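3.2 Timber boards and the drying problem

The second group of households in the study kept at least one timber board in daily use. Of the 171 homes that returned a complete survey, most owned both timber and plastic boards, and the choice between them on a given day had more to do with habit than with any view about hygiene. Charbonneau and McIntyre reported the same pattern in their earlier work at Tarkside, where people said they picked up whichever board was closest to the sink.

Boards made from glued strips were more common than boards cut from a single piece. They are cheaper to produce, and they tend to stay flatter because the grain of one strip partly restrains the movement of the next. The drawback is the glue line. When a board is left standing in water, the strips swell at different rates and the joint takes the load. Owners usually noticed this first as a ridge they could feel with a fingertip, and only later as a gap.

We asked participants to describe how they dried their boards after washing. Three habits covered nearly all the answers: flat on the bench, upright in a rack, or leaning against the splashback. Flat drying was linked with cupping, as the underside stays damp while the top loses moisture to the room. Leaning was better, but the lower edge often sat in a small pool. End grain takes up water much faster than face grain, so a board leaning on its end showed darkening there before anywhere else.

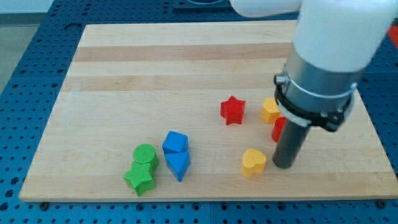
Figure 4. Strip-glued board with alternating lighter and darker bands.

Oiling was less common than we had expected. Many owners had oiled a new board once or twice and then stopped. Those who kept it up generally used food-grade mineral oil, although a few used olive oil and later complained of a stale smell. Ardeleanu has argued that the type of oil matters less than how often it is applied, and our interviews give some support to this. One participant from Firketside had used the same board for 20 years and oiled it whenever the colour looked dull to her. She had no other rule.

Sanding was rarer again. We supplied interested households with 400 grit paper and a short instruction sheet, asking them to finish the board with it once any deep knife marks had been taken out with a coarser paper. Several skipped the coarser paper altogether and told us the sanding made no difference. This was a fault in our sheet, which put the two steps in the same paragraph, and we would separate them in any future work.

The interviews also raised a matter we had not planned for. People were reluctant to throw a timber board away, even when it had split. Split boards were moved to the shed, used as trays under pot plants, or kept at the back of a cupboard for a repair that was never done. Plastic boards went into the bin without much thought. Després and Ragnarsson describe a similar attachment to timber spoons and rolling pins, and suggest that visible wear is read as age in one material and as damage in the other. Our sample is too small to test this, but the remarks we recorded are consistent with it.

Two limits should be noted. Participants reported their own washing and drying habits, and we did not visit kitchens to check them. The survey also did not ask about dishwashers until the second mailing, so the early replies cannot be used for that question. Results for the plastic boards are given in Section 3.3.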